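Body-worn cameras in Prarnham record on a loop. Until the officer presses the button, the unit keeps only the last 57 seconds, and keeps them without sound. That silent opening has now been argued over in two hearings.

The force logged 2658 recordings in the year to February. In 167 of them the button was pressed after the first use of force, so the start of the incident has pictures but no speech. 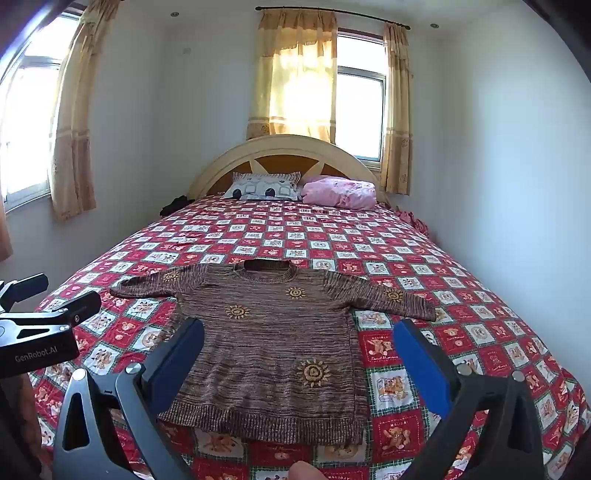 Noémie Melnyk wants the buffer to hold sound as well, and told the Bendwood hearing that a warning nobody can hear is "a warning the court has to take on trust". The force's written reply puts the cost down to storage and battery life.

A trial of the longer buffer will use 401 units. Footage will be kept under the present rules, and late starts will be logged by shift.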